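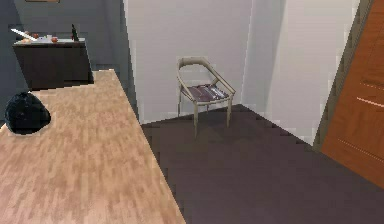
Encyclopedia > Household > Rooms > Sitting room

Print this article | E-mail this article

Sitting room

A sitting room is a room in a house set aside for rest, talk and receiving guests. The name varies by region and period. Parlor, front room, lounge and living room have all been used for much the same space, though a parlor was often kept for company and stayed shut the rest of the week. 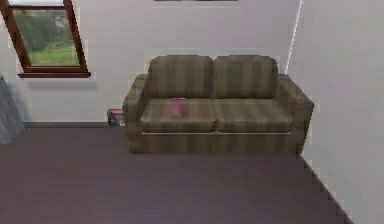 Reading time: 2 min

Seating is usually the largest part of the furnishing. A two-seat sofa takes up less wall than a full-length one and is common in smaller houses. In his survey of houses in Nellport, Emilian Crăciun studied 300 floor plans and found that the sofa was most often drawn against the wall facing the entrance.

Doors

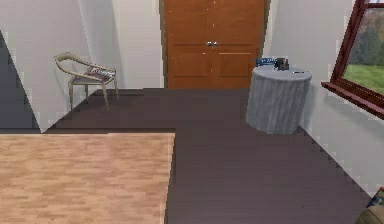 Department of Domestic History, Oberholzer Institute

Double doors were used where a sitting room opened onto a hall or dining room. With both leaves open, two rooms could serve as one for a large party. Paneled leaves were made by setting thin boards loosely into a heavier surround, which let the wood swell and shrink with the seasons. Single doors became more usual as houses got smaller.

Windows and light

Older sitting rooms faced the street. Builders in Ornby later turned the plan around and put the room at the back, toward the garden.

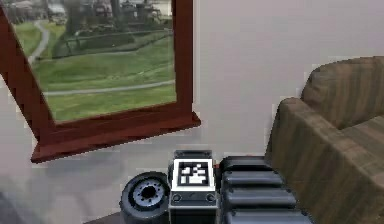

The change made the room quieter but left the front of the house to the kitchen and stairs. Sabine Steinbach dates the first such plans in the town to a row of 15 houses.

See also: Parlor; Drawing room; Hall

Last revised April 18, 2024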